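Robot hands you can hold: we try the Clillimo kit
By Chaltu Chala
2023-07-02

Could a robot tidy your clothes? Maybe one day! First it has to learn. And clothes are HARD for robots. A cup stays cup shaped. A jumper goes all floppy.

So what's in the kit? The Clillimo is a gripper you hold yourself. You are the arm – it is the hand. Two fingers, open and shut. A camera on it records what the fingers get up to. Later a computer looks at lots and lots of these recordings and tries to copy them. Clever, eh?

We borrowed a kit from the makers in Hernstead and used it on a bed. Look for the bright blue pads on the insides of the fingers. They close towards eachother, like your finger and thumb picking up a crisp. The dark grey knitted thing is the clothing, and there's a fold sticking up right in front of the gripper. Folds are good. Flat cloth is really tricky to pinch, try it! 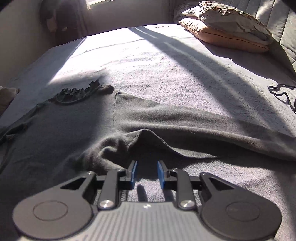
How many goes does it take?

Loads. Euan Carnegie, one of the makers, told us 100 goes is a start and 200 is better. My hand got tired after about 4. Phew.

Good bits

Easy to understand. Squeeze, lift, let go. No buttons to learn.

Not so good bits

Bit heavy for small hands. Also the instuctions are tiny. A new kit for schools is coming in December, with a lighter handle – we'll try that one too.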